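COMUNICADO À IMPRENSA
Para divulgação imediata

Bilgin confirma estreia de "Dromance" em março e não vai comentar o suposto namoro dos protagonistas

A produtora Bilgin confirma que o longa "Dromance" chega aos cinemas em março e, oito semanas depois, ao serviço de streaming Prollow. O filme tem 100 minutos. Essas são as informações que podemos garantir hoje. As demais, publicadas em portais de celebridades desde janeiro, merecem mais cautela do que vêm recebendo.

Circulou que a atriz e o ator principais estariam namorando desde o segundo mês de filmagem. Circulou também que teriam rompido antes da última diária, que o final foi regravado por causa do rompimento e que os dois só aceitaram divulgar o filme em dias separados. Nenhum desses textos indica uma fonte que possa ser procurada. Três deles usam a mesma frase de abertura, palavra por palavra, o que sugere menos uma apuração do que uma cópia.

A Bilgin não confirma nem desmente a vida particular do elenco. Sabemos que essa resposta costuma ser lida como confirmação, e sabemos também que boa parte do mercado conta com isso. Romance de bastidor vende ingresso, ou pelo menos é o que se repete em toda reunião de lançamento. Pedimos os números a duas consultorias que nos ofereceram o serviço de "narrativa paralela" para o casal. Recebemos apresentações bonitas e nenhum dado de bilheteria. Não contratamos nenhuma das duas.

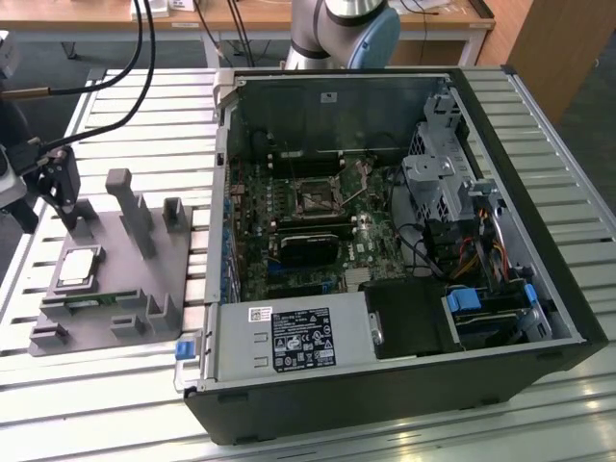

Computador com a tampa lateral removida e a placa-mãe à mostra.

Sobre o final: não houve regravação. A última sequência foi rodada na ordem prevista no plano de filmagem e está no corte definitivo. O que houve foi a troca de uma canção, por questão de licença, e a retirada de uma cena no hotel que deixava o segundo ato arrastado. Quem quiser ver um escândalo nisso terá de se esforçar.

Sessão de teste e o que ela vale

"Dromance" foi exibido em sessão fechada no Cine Plotine, para uma plateia de 300 convidados. A reação foi boa. Houve risos nos lugares certos e um silêncio prolongado na cena da rodoviária, que a equipe gostou de ouvir. Seria fácil transformar isso em manchete, e já vimos o rascunho de uma: "público ovaciona". Preferimos lembrar que os convidados entraram de graça, que muitos conhecem alguém da equipe e que aplaudir no fim de uma sessão dessas é questão de educação.

Os questionários preenchidos na saída serão usados internamente, para decidir o trailer. Não divulgaremos percentuais de aprovação. Um índice obtido entre amigos da casa não diz quase nada sobre quem vai pagar pelo ingresso numa noite chuvosa — e os concorrentes que publicam os seus sabem disso tão bem quanto nós.

A respeito do concurso de figurantes, também noticiado com algum exagero: foram 648 inscrições, e não "milhares", como se leu. A chamada ficou aberta por duas semanas. As pessoas escolhidas aparecem na cena do baile e foram pagas pela diária, conforme contrato.

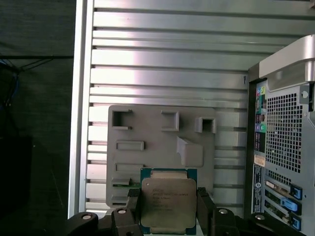 Os créditos finais de "Dromance" foram outro motivo de especulação, depois que uma lista incompleta vazou em fóruns de fãs e alguém concluiu que o nome da atriz principal tinha sido rebaixado. A lista era um rascunho em ordem alfabética. Na versão definitiva, os dois protagonistas dividem o mesmo cartão, com letras do mesmo tamanho. A Bilgin aproveitou para aumentar o corpo do texto no restante da rolagem, pois temos sérias dúvidas de que alguém consiga ler os créditos da maioria dos lançamentos recentes: parecem as linhas gravadas na tampa metálica de um processador Intel Xeon, em que se distingue a marca e o resto fica por conta da boa vontade. Maquiadores, eletricistas e assistentes de figurino trabalharam no filme e devem poder encontrar o próprio nome sem pausar a imagem.

Divulgação

A campanha terá cartaz, trailer e entrevistas com o elenco. Não haverá perfil falso dos personagens nas redes, nem fotografia "flagrada" na saída de restaurante. Se uma foto desse tipo aparecer, não terá partido desta produtora, e recomendamos aos colegas da imprensa que perguntem de onde veio.

O Prollow distribuirá 1.000 códigos de acesso antecipado a assinantes sorteados. O serviço descreve a ação como "a maior experiência de fãs do ano". A expressão é do parceiro, e a Bilgin não tem como verificá-la. Os códigos valem para uma única exibição e não podem ser transferidos.

Quanto a uma continuação, não existe roteiro, contrato nem conversa marcada. O interesse do Prollow em "expandir o universo" da história foi manifestado por mensagem e respondido com cordialidade. A história se passa em duas casas e uma rodoviária, e não nos parece que haja ali um universo.

Credenciamento

Jornalistas interessados na cabine de imprensa podem se inscrever pelo formulário na página da Bilgin. A sessão será às 10h, no Cine Plotine, seguida de conversa com o elenco e a equipe técnica. Perguntas sobre fotografia, montagem e trilha serão bem-vindas. Perguntas sobre o namoro serão ouvidas e receberão a resposta que já consta deste comunicado.

Não há embargo para críticas, positivas ou negativas, após o término da cabine.

Bilgin — Assessoria de Imprensa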